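3.2. Corpus y procedimiento de lectura

El corpus reúne 81 novelas de fantasía urbana traducidas al español y publicadas por los sellos Zida y Rosteck. Se excluyeron las antologías y los relatos de menos de 300 páginas. De cada novela se extrajeron los pasajes en que un personaje humano negocia con una criatura sobrenatural, 877 en total, y se clasificaron según la escala de Aguiar. 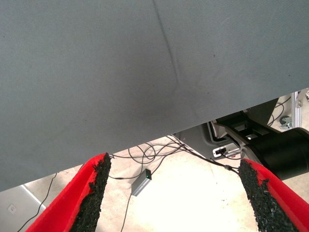
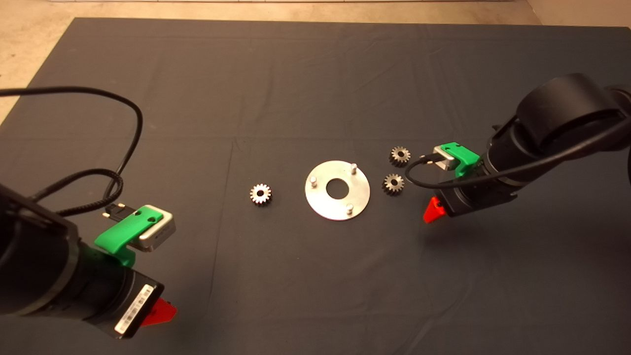 Figura 3. Tela gris (primera imagen) y placa metálica redonda con orificio central sobre tela oscura (segunda imagen).

La codificación distingue entre pacto, amenaza y deuda. Los pasajes ambiguos se leyeron de nuevo junto con el capítulo anterior. En las series largas, como el ciclo de Tromevberg, la deuda predomina a partir del segundo volumen y el pacto queda limitado a los primeros capítulos.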